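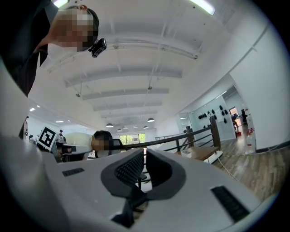

From: Romana Hudec
To: equipment list
Date: Sunday, December 15, 2024
Subject: Re: grippers for next year

Hi everyone, and thank you, Benedetta, for getting the ball rolling.

Benedetta Sala wrote:
> De Luca came back with 470 per hand-held gripper, and they'll
> hold that price until we order. Tirkthorpe would like two and
> so would we at Brelley. Do we ask for 4 now, or wait and see
> what's left in July?

I'd go for all four now, I really would. That makes 1,880, and I know the line in the Dritbridge budget has only 1,377 left in it, so we'd be 503 short - but I'm fairly sure I can move that much over from travel, as I never did get to the spring meeting.

What I'd love to hear from the rest of you is how you're doing for rubber pads. We went through far more of them this year than I'd planned for, and I'd much rather put 40 spares on the same order than pay for shipping twice (the last little box cost us a small fortune to get here!). Do tell me if 40 sounds silly to you. I haven't got a price for them yet, so they'd have to come out of next year's supplies money.

Benedetta, could you also ask them about head straps for the cameras? Ours are getting stretchy, and I keep forgetting.

Warmly,
Romana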